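Ewurabena Gbeho
June 2, 2021

1/ I promised to write down what I learned from buying a kitchen counter in my second language. It took me from April until last week. Thread, a long one, get some tea.

2/ First thing: in my country we say one word for the whole top of the kitchen. In the shops here there are counter, countertop, worktop, surface, slab and "solid surface", and this last one is a separate product with its own price. I nodded for the first two shops. In the third shop I brought a notebook.

3/ The salesman at Tedesco was patient. He explained that granite is a stone which is cut, and that quartz in the shop is mostly small pieces of stone pressed together with resin. I had believed they were both just stones from different mountains.

4/ He also taught me the word "overhang". It is the part of the counter which goes out past the cabinet, so that your knees have a place. If you want to sit at the island, ask for this number early. I asked for it late.

5/ My kitchen is small. The long wall is 211 cm and the other side is 198 cm. I wrote these two numbers on my hand, on the fridge and on the back of the gas bill, and still I said them in the wrong order on the phone.

6/ Please measure at the wall and also at the front edge. Old walls are not straight. Mine are different by more than a finger, and the man who came to make the template laughed, but kindly.

7/ A template is a full-size pattern of your counter. The cabinets must be already fixed and level before he comes. My cabinets were fixed. They were not level. He went away and came again the next week, and the second visit was 32 on the invoice. Fair.

8/ Cecilia Baidoo wrote to me after my first post and asked why not laminate. Cecilia, I did think about it! My mother had laminate for all my childhood and it was good to her. But I put hot pots down without looking, I know myself.

9/ About hot pots: granite takes heat quite well, but everyone I asked still told me to use a trivet. Trivet is the small stand for a hot pot. I love this word and I now own three.

10/ Color. Plain black looks beautiful in the shop and then it shows every crumb and every finger. Speckled gray is less romantic, but it forgives you. I looked at speckled gray for so many evenings that I started to see it when I closed my eyes.

11/ One more thing on color — take the sample home. The light in the shop is not your light. The sample I liked most at Hulluva became almost pink beside my window in the morning.

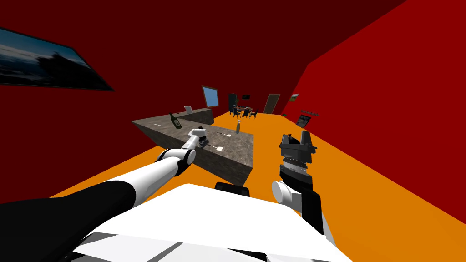 12/ Then there is the question of the sides. You can have stone only on the top, or the stone can also go down the sides to the floor. In the catalogs this is called "waterfall". It is lovely and it was 200 more than I wanted to pay, so my sides are painted wood.

13/ Sealing. Many granites need a sealer from time to time. Put a few drops of water on the stone and wait. If the place becomes dark, the water is going in and you should seal it. Try this in a corner first.

14/ For daily cleaning I use warm water, a little dish soap and a soft cloth. No vinegar and no lemon. I am from a family where vinegar cleans everything, so this was hard for me.

15/ Seams. If your counter is in two pieces, ask where the joint will be, and ask them to draw it on the plan. Mine was planned beside the sink. I asked to move it, and the lady at Skimar moved it with one line of pencil and no extra cost.

16/ Delivery to Mokthorpe was early in the morning. Two men, one slab, eleven stairs. I stood in the bathroom with the door closed until I heard them put it down.

17/ Somebody asked for the total price. I will write it when the last invoice comes, they still owe me a small correction for the sink hole.

18/ Next thread will be about faucets. I have already found four words for the same part.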